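Open House at the Goodall Building: An Afternoon With the Two-Arm Cells

In August I went to the open house that Gasix puts on at the Goodall building in Cukden. Doors opened at 1 p.m. and I got there a little before two, which was a mistake, as the tour groups fill up fast. Parking is free behind the building. You sign in at the front desk, get a paper badge, and wait until somebody calls your group.

The first stop was a talk in the lunchroom. It ran long. The speaker covered where the company started (kitting and packing lines) and why it now spends so much of its time on small, soft and fiddly items. Boxes are mostly a solved problem for them. Wallets, sleeves and thin cards still cause trouble, and that was the work on show.
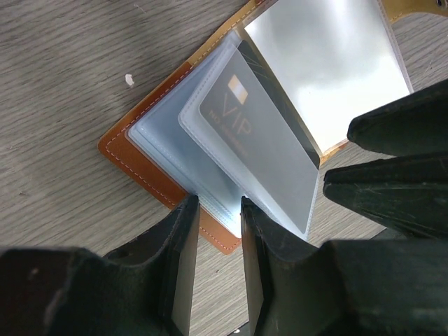 The demonstration floor

The floor is one long room with a walkway down the middle. We were asked to stay behind the yellow tape and keep our bags off the rail. The person running the demonstration controls both arms by hand from a station off to the side, and each run is saved with the camera views. The goal is to collect enough runs that the arms can later be trained on them. Gasix has 604 saved for the card and wallet job so far and did not want to guess how many it will need.

A screen above the walkway showed the wrist cameras. I spent more time watching that than the arms themselves, and so did most of my group. 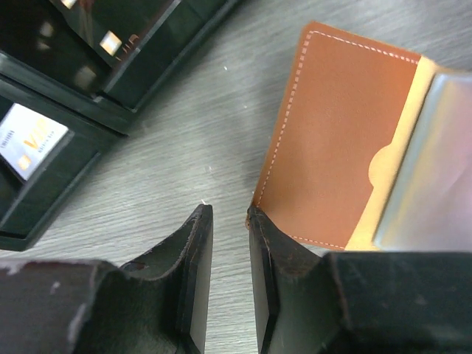 I buy handling equipment for a mail-order accessories business, so I came with a narrow set of questions. We ship small leather goods and gift sets, and almost all of the packing is done by hand. What I wanted to know was how much contact the fingers make with the product. The fingers at this station had clearly seen a lot of use, with scuffs along the top edges and the black finish rubbed away to brown in one place. I asked if worn fingers mark the leather. The answer was that they swap them when the grip gets unreliable, and that marking had not been studied. For us it would have to be.

I also asked about speed. A run has a limit of 90 seconds, and a good operator comes in well under it. That is slower than any packer I have. They were open about this and said speed comes later.

We then moved along to look at a whole cell from the front. It is more compact than I expected, with pale panels on the sides and back, and both arms on one base plate. 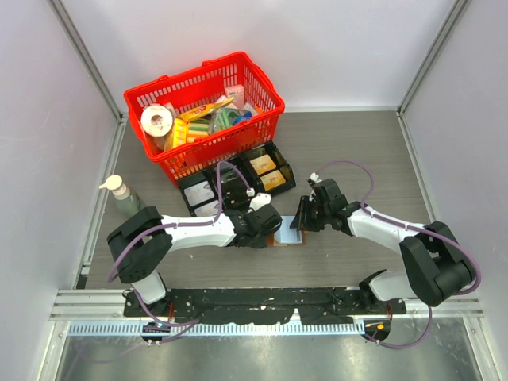 Gasix Open House - Flundau Team, Two-Arm Handling

Flundau is the name of the project as well as the team, and the cell is theirs from the aluminum rail up. They set it up with a mix of goods on purpose. The red basket at the back was packed with household things, including toilet paper, sponges and a snack package, and there was a divided black tray in front of it with printed cards. The team says a bare table makes the job too easy and teaches the wrong habits.

Visitors could try the controls for a few minutes each. The line was long, roughly 33 people when I joined it, and I got my turn near the end of the afternoon. My task was to pick up a card and put it down again. It took me 4 tries. The hard part is judging depth, and I kept closing the fingers too high. The staff were patient, and the woman ahead of me was much better at it.
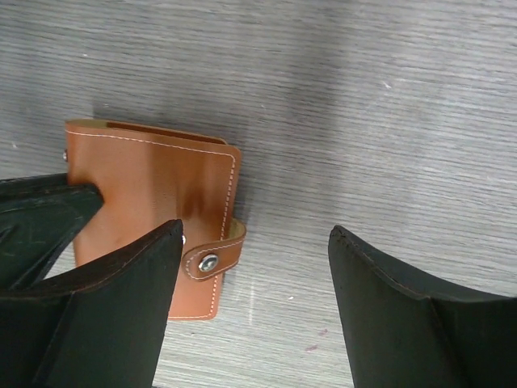 After the hands-on session there was coffee and a short question period. Someone asked about price and got no number. Someone else asked about noise. I was standing close to the cell most of the time and could talk in a normal voice, so I would not worry about that part.

I would go again next year if they have more runs behind them. For now I don't see a place for this on our packing line - the speed isn't there and the question about leather is still open. I did ask to be put on the list for a product trial, and I plan to send them a box of our own wallets. Anyone thinking of going should get there at one and skip the lunchroom talk if space is tight, as the handout covers the same ground.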